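# Tustness 旧书目录整理:进度报告

2025年6月16日,写给 Szulc 基金

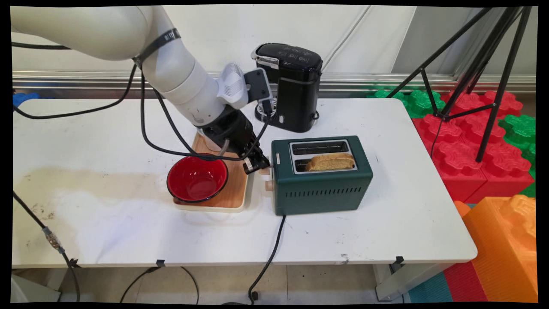

Vernent 看完上一稿以后回了一句:你们到底是在编目录,还是在给出版年份打官司?我觉得这话问得挺准的,所以这次报告就从出版年份讲起吧,钱和进度放在后面,你们着急的话可以先跳过去看。

## 出版年份这笔糊涂账

三月份交上一份报告的时候,我写得很乐观,说导入旧数据“基本顺利”。这个词现在看着有点脸红。数据确实都进了 Getgate,一条没丢,可是进去以后才发现,旧目录里的“出版年”一栏什么都有:有的是初版年,有的是重印年,有的是入库那年,还有一批干脆填的是录入员敲键盘的那一年。一本薄薄的家庭腌菜手册,版权页上明明印着民国年号,目录里却说它跟我家的电饭锅一样大……

我先挑了食谱和家政这一类来查,因为这类书最乱(小册子多,翻印多,封面换了里面没换的也多)。从架上抽了100本,一本一本翻版权页,跟目录对。年份有问题的有70本!我算完以后又从头算了一遍,还是这个数。当然抽的是最乱的一类,别的类不至于这样,地方志那边我随手看了看,比这干净得多,但没有正式抽查,就不给你们报数字了。

改法是这样的。以前一条记录只有一个年份格子,现在拆成三个:初版年、本册印刷年、入馆年。查不到的就空着,备注里写“未见”,不猜。我知道空着不好看,读者按年份筛的时候这些书会掉出去,所以我请 Getgate 那边加了一个“年份不详”的选项,点一下就能把它们全叫出来。他们答应得很爽快,做出来以后我试了,好用,就是按钮的颜色太浅,我戴着眼镜都找了一会儿。已经提了意见。

还有年号换算。民国的好办,日文书的昭和、大正也好办,麻烦的是只写干支的那些。“丁巳仲春刊”,哪个丁巳?差一轮就是六十年。这种我现在统一照录原文,后面用方括号写推断的年份,拿不准就加问号。推断的依据一律记在内部备注里:看纸、看牌记、看书里有没有避讳字,或者看序言里提到的事。这样以后换谁来接手,都知道我当时是怎么想的,想推翻也有得推。

## 出版者一栏也没好到哪儿去

本来以为年份改完就可以喘口气了,结果顺手看了一眼出版者那栏。旧系统有个毛病:这一栏不填就存不了盘。于是当年的录入员就往里面填“管理员”“不明”“同上”,还有一条填的是一个句号。“同上”最让人头疼,旧系统里的排列顺序早就变了,谁知道它的“上”是哪一条!

这些我全部捞出来放进一个单独的清单,叫“待认领”。清单上现在有113条。其中一部分其实不难,书就在架上,拿下来看一眼就行;难的是封面和版权页都掉了的,只能靠内文、广告页或者书末的价目表去认。我特别喜欢书末的价目表,旧时候的小书局爱在最后一页把自己家的书全列一遍,有时候连邮购地址都有,认出一家就能顺带认出好几本。上个星期就是这样,一页讲怎么熬猪油的小册子后面附的书单,把隔壁架上两本没皮的书都给认出来了,我高兴得在库房里转了个圈。

繁简和异体字也在改。“书局”“书店”“书庄”不能随便合并,它们有时候是同一家改过名,有时候完全不相干。旧目录里有人好心把它们统一成“书店”了,这个好心我得一条一条往回退。目前的规矩是:书上印什么就录什么,关联关系放在规范档里,读者搜任何一个名字都能找到全部。规范档还很薄,先把食谱类用得到的几家做了,剩下的慢慢来。

## 题名里的那些副标题

简单说几句,这块还在摸索。

旧目录把丛书名、副标题、广告语全塞在题名里,中间有时候空一格,有时候什么都没有。有一本书的题名长到在手机上要滑两屏,仔细一看,后半截是“主妇必备,馈赠佳品,函购九折”。广告语我没有舍得删,挪到附注里了,以后有人研究旧书营销,说不定会谢谢我。

丛书名单独立了一栏。丛书编号缺的很多,我只照书上有的录,不去补全。之前有人建议照着别家目录补,我试了几条,发现别家也有抄错的,两边一抄就更乱了,所以停了。

## 跟计划比,走到哪儿了

照申请书上的安排,这个阶段应该把食谱家政类全部校完,地方志开个头。实际情况:

- 食谱家政类的旧数据都导入了,年份和出版者的校对还没做完,剩下的主要是“待认领”里的那些。
- 地方志还没正式开头,只定了著录格式。
- 读者查询页面已经能用了,目前只在馆里的电脑上开放,外面还看不到。
- 录入手册写到第二稿,例子还不够多,特别是没有版权页的书该怎么录,这一节我重写了又重写,还是不满意。

也就是说,比计划慢。慢在哪儿上面都讲了,我原来估计翻一本书核一条记录用不了多少时间,没有把找书的工夫算进去。旧书号和架号对不上的时候,光是在库房里找就能找掉半个上午。有几本最后是在字帖那一架上找着的,夹得严严实实。

后面的安排我想改一下,请你们看看行不行:先不铺开做地方志,把食谱家政类收干净,查询页面对外开放,让读者先用起来。读者的眼睛比我尖,页面底下留了个“这条有错”的链接,馆里试用的时候就已经有人点过了,指出一本点心谱的作者姓名写反了。还真是反的。

## 钱

花得比预想的少一点,主要是因为装订修补还没有开始。扫描封面的钱用掉了一部分,Vernent 那边报价没变,按批结算,单据都附在财务表后面。他们这一批扫得不错,只有一处要返工:几本蓝布面的书扫出来发紫,跟实物差得有点远,已经说好重扫,不另收费。

Getgate 的年费照付了。加“年份不详”那个选项没有收钱,我本来都准备好讨价还价了。

想跟你们商量的是,能不能从装订修补里挪一小笔出来,买中性纸做的书盒。没皮的那些小册子现在是用牛皮纸袋装着的,牛皮纸偏酸,放久了不是办法。盒子我问过价,先买100个左右就够食谱类用的了,金额写在财务表的备注栏里。要是你们那边规定不能挪,也请早点告诉我,我好另想办法,先拿无酸纸包一包也能顶一阵。

## 几件零碎的事

查重的规则改了。以前题名和作者一样就当成复本合并,结果把好几个不同的印次并到一起去了。现在要连印刷年、页数、尺寸都一样才提示“可能重复”,而且只提示,不自动合并。提示多了不少,点起来烦,不过总比事后往回拆强。

分类号还是沿用 Tustness 自己的老办法,没有改成通用的。这件事我犹豫过,老办法里“酱菜”和“酿酒”居然在同一个号下面,“糖果”却跟“卫生”放在一起。可是架上的书标都是照这个贴的,现在改等于全部重贴,我们这点人手做不来。折中的法子是在 Getgate 里多加一个主题词栏,架上不动,网上可以按主题找。主题词表我先拟了食谱部分,附在后面,你们要是有懂行的朋友,麻烦帮我看看“点心”和“糕饼”要不要分开,我自己已经改来改去好多回了。

手写批注也开始记了。食谱这类书,用过的人特别爱在上面写字,“盐减半”“此法不佳”“母亲说用文火”。只要看得清,我就在附注里写上“有批注”,内容暂时不转录,时间实在不够。等主要的活儿做完,我倒真想专门申请一笔钱来做这个,到时候再来烦你们。

下一份报告我打算把“待认领”清单整个附上,认出来的和没认出来的都列着。财务表、主题词表、录入手册第二稿随这份报告一起发过去,手册里标黄的地方是还没定的,看的时候可以直接在上面改。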